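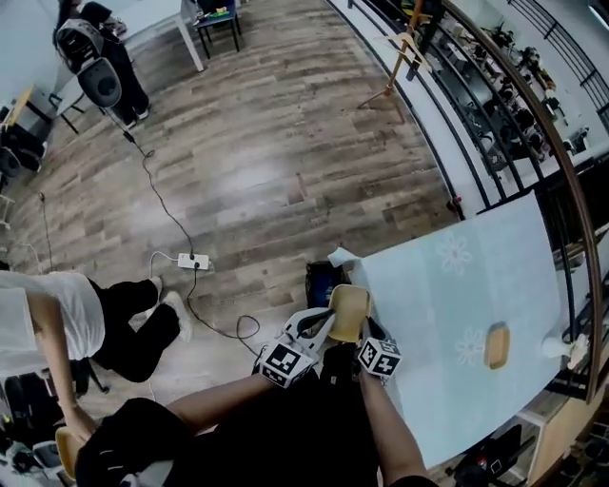 House rules for hand-held gripper sessions: frequently asked questions
Last revised 2020-10-12

Who wrote these?
Sumaiya Marikar wrote them. Tamer Azar added the parts that sound cross. Both are at the Brusmont site and both read their email.

Do the rules apply to me if I'm only picking up blocks?
Yes. Most of our wasted recordings are of people only picking up blocks.

How should I hold the gripper?
Low, steady, and with the marker cubes clear of your sleeves. The tracking works by seeing the printed faces. It has never once managed to see them through a cardigan.

Can I wipe the marker cubes?
With a dry cloth, gently. If a pattern is scratched or peeling, stop and tell Wissam Salameh. Please don't touch it up with a felt pen. It has been tried, and we lost a set of 28 recordings to somebody's artistic side.

What about cables?
Power strips may sit on the floor during a session, but know where they are before you start walking backwards. Cords that cross a walkway get taped down. Coil the slack away from your feet — a loop is a snare with a plug on it.

Can two people work in the same area?
Yes, if each knows what the other is doing. Say so out loud before you reach across, kneel down or stand up. Anyone on the floor has right of way.

Is there a rule about railings?
Nothing goes on top of a handrail. Not a gripper, not a block, not your coffee. People sit downstairs.

How long is a session?
17 minutes, then a break. Georges Sabbagh once did 200 grasps without one and spent August complaining about his thumb.

I dropped the block halfway through. Do I delete the recording?
No. Mark it as a drop and carry on. Drops are useful, and we have a suspicious shortage of them from the Proncombe team.

Who can stop a session?
Anybody, for any reason, by saying "stop". You may argue about it afterwards, ideally with Bilal Zoubi, who enjoys that.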